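Section 4: Setting up your street party stall at the Tanside Lantern Festival

Hi again! If you've made it through sections 1 to 3 you've got your stall number, your power form is in, and you've probably had at least one email from me about gas bottles. This section gets you from the loading gate to open for business. I've run the stall side of the festival for a while now, and last July we had 3,091 people through the gates, so please read it all the way through before you pack the ute.

You'll need your stall pass, the site map, your tent weights and a torch. Gates open for vendors at 1 p.m. and for everyone else at 5 p.m.

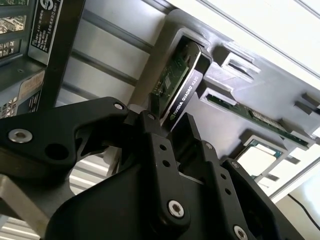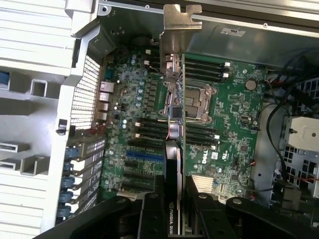

An NVIDIA Quadro card and a desktop computer with its cover off, in both photos.

4.1 Getting in

1. Come in by the Grunmont Road gate. The riverside gate is for the parade floats, and if you end up in that queue you'll be stuck behind a papier mâché carp until dinner time.

2. Show your pass to Marlene Caldeira at the gate. She'll give you a coloured tag to hang off your mirror. Green is food, yellow is craft, white is everything else (face painters, you're white).

3. Drive at walking pace to your bay and put your hazards on. Unload everything onto the grass side of the path.

4. Move your car to the vendor paddock before you start building. I know it's tempting to leave it there and work out of the boot, but there are 58 stalls this year and one lane!

Note: All vehicles must be off the main path by 3:30 p.m. If you're running late, ring the site office and we'll help you trolley your gear in from the paddock.

4.2 Putting up your tent

1. Find the two white pegs marking your front corners. Your front legs go right on them. If a peg's missing, come and get Tatsuya Chiba, who has the master map and a long tape measure.

2. Open the frame halfway, pull the canopy over, then walk the legs out the rest of the way.

3. Put a weight on every leg before you raise the roof to full height.

4. Hang your lanterns along the front bar only. Please leave the back bar clear for the festival string lights, which our crew will clip on at 4 p.m.

Caution: No stakes. The irrigation pipes are shallow through the whole park and we've already paid for one of them. Weights only, even if it's dead calm when you arrive.

4.3 Power and lights

1. Find the power box with your row letter on it and run your lead along the back of the stalls, never across the path.

2. Plug in one thing at a time. Each stall gets one outlet and a limit of 2,000 watts. A big urn will eat most of that on its own, so if you've got an urn and a grill, one of them needs to be on gas.

3. Check your tag. Leads and power boards need a current test tag or Itsuki Honda will unplug them, and he won't be talked out of it (I've tried).

4. If your row goes dark, switch everything off at your end and wait. Itsuki will come to you. Please don't open the power box yourself.

Caution: Keep joins and power boards up off the grass. The dew comes down fast once the sun's gone. A milk crate does the job nicely.

4.4 Before the gates open

1. Food stalls, have your fridge temperatures written down and your hand-washing tub filled. Oriana Salinas does her rounds from 4:15 p.m.

2. Put your prices where people can read them from the path. Big letters! The light gets pretty soft down the Avik Lane end.

3. Grab your float from the cash tent if you ordered one, and count it while you're standing there.

4. Tuck boxes and bins behind your back wall, and leave enough room for someone to walk through.

5. Listen for the drum. Chiyo Ikeda's group plays one long roll at 5 p.m. and that's your signal to start selling.

Note: The parade passes the stalls at 7 p.m. and everything stops for it. Pull in any signs or tables sitting forward of your pegs by 6:45, as the Naciri School dragon is very long and doesn't corner well.

Packing down is in section 5. Cars can't come back in until I give the all clear over the speakers.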